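Beans by the gram: a chat with Araceli Trujillo

I got to Gurnmont a bit after nine in the morning, and Araceli Trujillo already had beans in her sleeve. "They get everywhere," she said, shaking one out onto the bench. "I found one in my car."

She and Kurniawati Ngau have spent the better part of the year teaching a pair of robot arms to weigh things out. The project is called Fellora, and I'd read their write-up twice before I came and still had a heap of questions. Why weighing, for a start?

"Because you get a number at the end," Araceli told me. "If you teach an arm to fold a towel, you and I can argue all day over whether it's folded. A scale doesn't argue."

The method is easy enough to follow, even for me. A person guides the arms through the job by hand, over and over, and the system learns from those recordings. The usual way is to keep the good runs and bin the rest. Kurniawati wanted to keep the sloppy ones too - the overshoots, the scoop tipped too fast - and label each with how many grams it missed by.

"Ronaldo thought I was mad," she said, laughing. Ronaldo Policarpio looks after the training side, and he'd budgeted for a nice tidy set of recordings. He ended up with 3,593 of them, plenty of them awful.

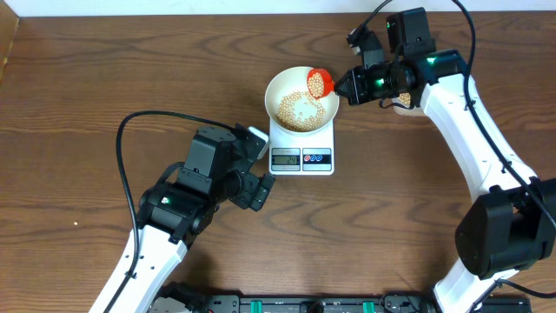
I asked what difference the awful ones made, and Kurniawati pulled her chair over so fast I had to move my coffee.

"Okay, so with only the good runs, it pours like it's sure of itself," she said. "It's never seen a bad pour, so it doesn't know it's heading into one. With the misses in there, it slows down near the target. We never told it to slow down!"

In their August trials, the version trained on everything landed within 2 grams of the target in 80 per cent of pours. Araceli was quick to add that this was all with the one kind of bean. They tried rice for an afternoon and it went badly, and she'd like that in the article, please. (Done.)

I'd also wondered how much the scoop mattered. Quite a lot, she reckons. They went through 3 shapes before settling, and Renzo Barbieri, who does their hardware, still favours one of the rejects. "He brings it up at lunch," said Araceli.

The labelling was the dull part. Every run had to be matched to its reading, and for the first few weeks they did that by eye, with one of them calling out numbers and the other typing. "My handwriting is in some of it," Kurniawati said. "Don't ask to see that bit."

Next up is flour, which clumps and sticks to the scoop. Araceli has ordered a bigger dustpan.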